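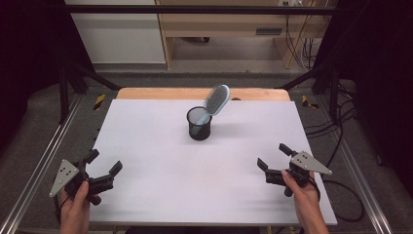
Paddle brush in the mesh pen cup, handle down, bristles up.

I've had a black mesh pen cup knocking about since my office days, and for years it held what every pen cup holds, a load of dried-up biros and one good pencil. Then in February I finally got fed up with hunting for my hairbrush every morning (down the side of the bed, under the post, once in the bread bin, don't ask) and stuck it in the pen cup while I was looking for my keys. It's lived there ever since and I'm a bit evangelical about it now!

So, hairbrushes in pen cups. A few things I've learned.

Handle goes down. I tried it the other way first, thinking the bristles would be out of sight, and a paddle brush simply won't have it. The head is far too wide. Handle down it leans over to one side and sits there quite happily, and you can grab it without looking.

Mesh is better than solid, if you've got the choice. Bits of fluff and hair drop to the bottom of any pot you keep a brush in, and with mesh you can see when it wants emptying. I tip mine out over the bin, give it a swish in the washing-up bowl and stand it upside down on a tea towel. Do dry it properly, mind. My first one was a Drilton and it got a rusty ring on the base from being left on the bathroom windowsill, and the ring went straight through to the paint. The one I use now stays in the bedroom.

If yours tips over, it wants weight in the bottom. Rafia Naqvi, who I used to share a flat with, puts a layer of glass pebbles in hers. I used 3 old pound coins, the round sort the shops won't take any more, stuck down with a blob of tack. A small heavy brush is usually fine on its own. The long-handled ones are the wobblers.

While we're on the subject, clean the brush before you give it a smart new home. I use the tail of an old comb to lift the hair out, working from the edge of the pad in towards the middle, and it comes away in one horrible satisfying mat. Then a bowl of warm water and a squirt of ordinary shampoo. Dip the bristles only and scrub them with a nail brush. If yours is the cushioned kind with a little air hole in the pad, keep that hole out of the water or you'll be shaking drips out of it for days. Rinse it, then lay it bristles down on a towel overnight. I once put a damp one back in the pot and it smelt like a wet dog by the weekend.

I wipe down whatever the pot stands on at the same time. Mine's on a white surface and you wouldn't believe how well a single dark hair shows up on white. A damp microfibre cloth picks them up, a dry one just pushes them round. The Elley cloths are good for this, and so is an old cotton sock.

Other things I've stood in a pen cup with good results: make-up brushes, a nail file and tweezers (they do slip through very wide mesh, so check), the pastry brush, knitting needles up to 10 inches. Wooden spoons were a failure, they had the whole thing over the moment I added the ladle. For those I went back to the big Hofstetter jar.

Demetrius Ridgeway wrote in to ask whether you can keep combs in with the brush. You can, but the teeth catch in the bristles and you end up pulling both out together. I'd give the comb its own pot, or lay it flat in a drawer.

And the biros? I tried every one on the back of an envelope and kept four. They're in a mug with no handle, next to the phone.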